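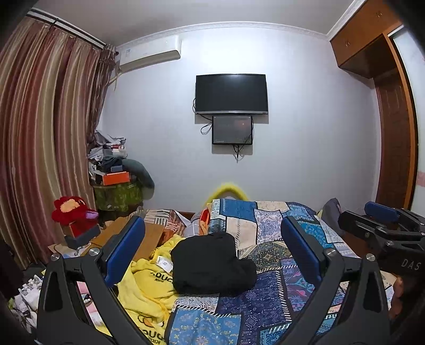 Fading of Black Cotton in Home Washing
Project report by Jeferson Camargo and Anderson Honorato
Textiles and Materials, March 2023

1. Background

Black is the color people complain about most when clothes get old. The usual complaint is that the fabric turns gray or slightly brown while the seams and the inside stay dark. Our project looked at how much of this comes from dye leaving the cloth and how much comes from wear on the surface.

Most black cotton is colored with reactive dyes or sulfur dyes. Reactive dyes bond to the fiber, but some of the dye in the bath never bonds and has to be rinsed out at the mill. If the rinsing is poor, the loose dye comes out in the first few washes at home. Sulfur dyes are cheaper and hold up fairly well in water, but they are weak against bleach.

2. Method

We bought plain black jersey from Reline, a fabric store near campus, and cut it into squares. The edges were overlocked so they would not fray. Half of the squares were washed inside a mesh bag and half were washed loose with a pair of jeans. The detergent was Farker powder, measured with the same scoop each time. Everything was dried on a rack indoors.

We also ran a survey. It went to students in the Jacobs and Inar dorms, and 254 people filled it in. We asked what temperature they wash dark clothes at, whether they sort by color, and whether they use a dryer.

3. Results

The rinse water from the first wash was clearly tinted. By the fourth wash we could not see any color in it. The squares kept getting lighter after that point, and the loose ones got lighter faster than the ones in the bag.

Under the microscope the loose squares had a layer of broken fiber ends standing up from the yarn. These ends scatter light, so the cloth looks gray even where the dye is still there. When we shaved a small patch with a fabric shaver, it looked darker again.

In the survey, 65 people said they turn dark clothes inside out before washing. Cold water was the most common choice. Several people wrote that they never look at the care label.

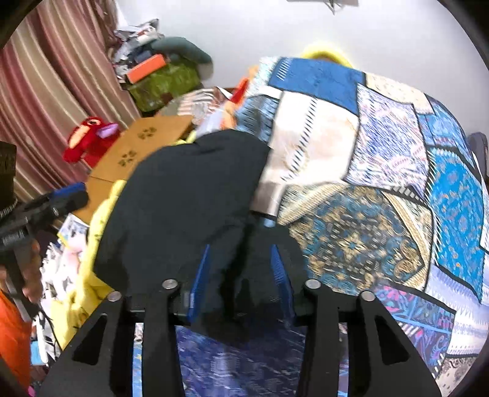 Does washing in cold water stop black cotton from fading?

It slows the loss of dye but does not stop it. Cold water also does little about rubbing, so a full load with zippers and denim will still wear the surface.

4. Limits

We used one fabric and one detergent. We judged color by eye against a printed gray scale, and the two of us disagreed by one step on a few squares. A color meter would have been better, but the lab's was out for repair. We did not test dryers or sunlight.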